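Home | News | Projects | People | Past issues | Contact

Fewer dropped objects when both hands are full: results from the Olmedo grasp study
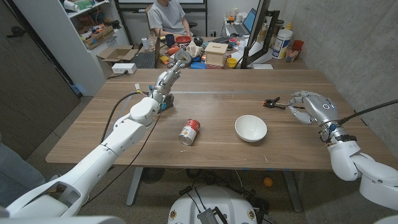 The Olmedo study set out to answer a narrow question. When a two-armed robot is already holding something in one hand, how much worse does it get at using the other? Most published work on grasping treats one hand at a time, or has both hands share a single large object such as a box or a tray. Ordinary table work is messier than that. A person will keep hold of one thing while reaching for another, and a robot that is going to be useful at a workbench has to manage the same. Our trials used everyday objects of the sort that have a roll of duct tape up in the fingertips of the left hand while the right has hold of a small clamp, with a food can on its side and a bowl still on the table between them. The can is the harder of those two to pick up. It can roll, and a hand that closes slightly late on one side will push it away before it has a grip.

Noelia Prieto, who led the work, had noticed during an earlier project that our controller did well in single-hand tests and then did badly as soon as the other hand was occupied. Nothing about the free hand had changed. The motors, the fingers and the software were the same. The first guess was that the arms were getting in each other's way, and for a while the group spent its time on collision checking. That helped a little near the middle of the table and made no difference anywhere else.

The cause was in how the controller had learned. Almost all of its training examples began with two empty hands. When one hand was holding an object, the camera view contained something the controller had rarely met, and it tended to treat the held object as one more thing on the table. In some trials it planned a reach towards the thing it was already holding. More often it simply loosened the holding hand at the moment the other hand closed, as if both were part of one movement. Objects were dropped from a perfectly good grip.

The method

The new method, which we have been calling Kekodau after the software branch it was written on, makes two changes.

The first is to the training data. We recorded 2879 demonstrations in which at least one hand was already loaded at the start. The operator was told to begin from wherever the last demonstration had ended, with no tidying up and no return to a rest position. This was unpopular to begin with as it makes each recording harder to do well, and the early ones were slow. It does give a much wider spread of starting points, including awkward ones that no one would have thought to set up on purpose.

The second change is a short memory for each hand. The controller keeps a record of whether a hand is holding something and how firmly, taken from the finger motor currents and not from the camera. While that record says "holding", the controller can move the hand but cannot open it unless the task calls for a release. The rule is simple and there is nothing clever about it. Noelia's view is that it should have been there from the start, and the rest of us agree.

We considered a third change, adding touch sensors to the fingertips, and left it out. It would have meant new hardware on both hands and a second round of recording. It may come back in later work.

What we tested

Each trial started with one hand holding an object. The other hand then had to pick up a second object and keep it for long enough to lift it clear of the table. A trial counted as a success only if both objects were still held at the end. There were 40 pairings of objects, and each was tried with the old controller and with the new one. The order was shuffled so that neither version had the benefit of a freshly calibrated arm.

We did not clear the lab for the trials. People carried on working at the desks behind the table, and the background changed through the day. Earlier tests had been run against a plain screen and we think that flattered the results.

What we found

The new controller did better overall, and the largest part of the gain came from the memory rule. With the rule switched on and the old training data kept, most of the dropped objects went away. The extra demonstrations added a smaller improvement on top, and it showed mainly in the quality of the second grasp -- the free hand approached at a better angle and needed fewer corrections.

The gain was uneven across objects. Cylinders lying on their sides improved most. Bowls improved least. With a bowl the usual failure is that the fingers slip on the curve of the rim, and that has very little to do with what the other hand is doing. Thin flat things were poor under both versions and we would not claim any progress there.

There was one cost. In a few trials the finger currents stayed high after an object had slipped out, usually where two fingers had closed against each other, and the controller went on believing it was holding something. It then carried an empty hand around with great care and would not open it. A check against the camera every couple of seconds would probably catch this, and a version of that is being written now.

Next steps

The same test will be repeated at Parnmont, where the arms are a different make and the hands have fewer fingers. If the memory rule still accounts for most of the gain, we will be more confident that it is a general result and not something peculiar to our own hardware. Grutley have offered bench time for a longer run with tools, starting in March, and that will look at passing an object from one hand to the other, which the present rule handles badly because it treats each hand separately.

We have also gone back through 164 failed trials from the earlier project to see how many would have been prevented by the rule alone. That sorting is being done by hand from the logs and is not finished.

A write-up with the full table of object pairings is in draft. Anyone in the group who would like to read it before it goes out should ask Noelia for a copy. The training recordings will be shared with Parnmont first and put on the project page once the file names have been sorted out.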